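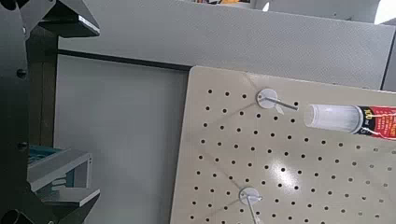
Light gray open bin with the teal-blue item lying in it, gray partition behind

Lurngate Help > Workspace > Partitions and Storage

Does anything really stay up on a speckled gray partition, or is it all marketing?

Posted by pegless_in_march
07/12/2025 - 1,773 views

I share a work corner that is gray on gray on gray. There's a plain smooth panel low down, then a dark strip, then the big paler partition with the speckled finish. We also have a pegboard next to the smooth panel, and an open bin with thin walls where things get put when there's no other place for them. The teal thing has been in there so long I think of it as part of the bin.

I want to get things off the work surface. The pegboard is fine but it's shared and other people have opinions about it. So I started reading up on hanging storage for partitions, and every page I found says the same thing in the same words: "holds up to whatever, no damage, moves in seconds." I don't believe any of it. I bought one set of Grimisum stick-on hooks two years ago for a different wall and they were on the floor by the next morning.

What I'd like to know:

- Do the over-the-top hangers work if there's already stuff along the top edge? On ours you can see little orange and yellow bits peeking over, and those belong to the people on the other side, who I'd rather not annoy.
- Will anything stick to the smooth lower panel without leaving a mark?
- Is a second open bin a dumb idea? My gut says one bin collects junk and two bins collect twice the junk.

Please don't tell me to "declutter first." I've read that article. I think everyone has read that article.

12 people found this useful to read

Thanakorn Wannasri

You're right to doubt the weight claims. I used to fit out small offices and I never trusted the number on the packet, which as far as I could tell was for a clean, flat, hard surface and a load that never gets touched. A speckled partition may be fabric, felt or something printed to look like it, so press a fingernail into it before you buy anything. If it gives a little, pins made for panels will go in and hold light stuff - paper, a calendar, a small pouch. If it doesn't give, pins are out.

Adhesive on fabric is a waste of money. It grabs the fuzz and then the fuzz lets go. On your smooth lower panel it has a chance. Wipe it down, let it dry, stick one hook somewhere low where a mark won't bother you, hang something you don't care about on it and leave it for 49 hours or so. I know the packet says one hour. Then peel it off and look. If there's a shadow or a tacky patch you have your answer for the price of one hook.

Over-the-top hangers depend on how thick the partition is, so measure it. Plenty of them are made for 60 mm and will rattle on anything thinner. And yes, they will shove your neighbors' things around. Go ask them. I'm sorry, there is no product for that part.

On the bin, I half agree with you. An open bin is only as good as its depth. If stuff can lie flat against the back, it gets left there, and your teal item is proof enough. A shallower one facing you would be better than a second one of the same kind.

31 people found this helpful

ondixfan90

Just get the Ondix rail, it fixes all of this. Mine has been up for ages and holds everything. No idea about your partition but it should be fine.

2 people found this helpful

pegless_in_march

@ondixfan90 "should be fine" is exactly what the Grimisum box said.

Thanakorn, thanks, the fingernail thing is the first useful advice I've had. I'll do it tomorrow. Still not convinced about adhesive on the smooth part but one hook is cheap enough to be wrong about.

marlow_k

Slightly different view. I'd leave the partition alone completely. You have a pegboard right there, and whatever the other people think of it, it was made to hang things on, and a partition wasn't. Agree on a section each, put tape around yours, done. We did that at my last job after a long and very silly argument and it mostly held.

I also wouldn't buy another bin. Empty the one you've got onto the ledge, see what comes out, and put back what you've used since March. I know you said not to say declutter. One bin isn't decluttering, it takes the length of a phone call.

The Zerouali dividers are okay if you want to split it up after that. Overpriced, and they slide unless you wedge them.

17 people found this helpful

Shared 9 times - 5 replies hidden

Contact us | © Lurngate Help | Back to top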